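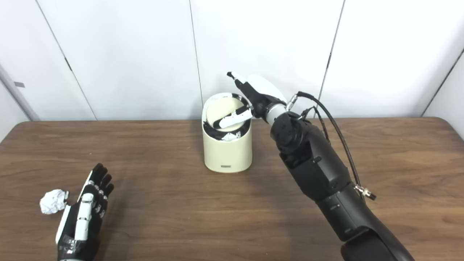 Home | Opinion | Schools | Letters

Give school libraries a proper budget

My daughter's school spends 583 pounds a year on library books, for more than 2000 pupils. The sum was set when Nordin ran the building and hasn't been looked at again.

I went in last March. The atlas on the shelf was older than the teacher who showed me round. There was one copy of the set novel for Year 9, and it had a waiting list of 13.

The head says children read on tablets now. Some do. Mine reads on the bus, from a paperback with the cover gone. A school that can pay Dresik for a new sign at the gate can buy 100 books.

I would like the library to have its own line in the budget, published every year, with a trained librarian for at least half the week. Other subjects get that without having to ask.

Comments (2)

Rocío Pereyra: Same at ours. The library is shut at lunch.

Uriel Cáceres: The sign was paid for out of a different pot. Agree about the librarian.

Contact us | © Grasta Community News | Back to top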